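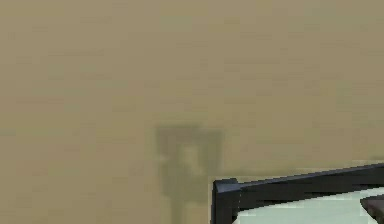 *Khaki, with a shadow-like patch. Computer rendering.*

**Allorico moves its van people upstairs**

Lucyna Wieczorek takes over the Jirkton van program in May, after 13 years on door seals. She inherits 754 open change requests, up to 300 of them concerning the cup holder.

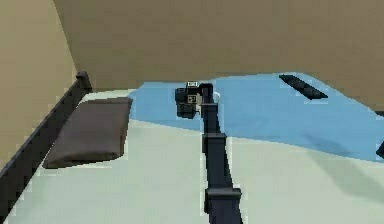
Her deputy will be Darnell Crenshaw, who ran brake testing at Stultholm and still parks like it. The Jirkton keeps its name, despite a spirited memo from sales. Orders open once the cup holder is settled, so don't sell your old van yet.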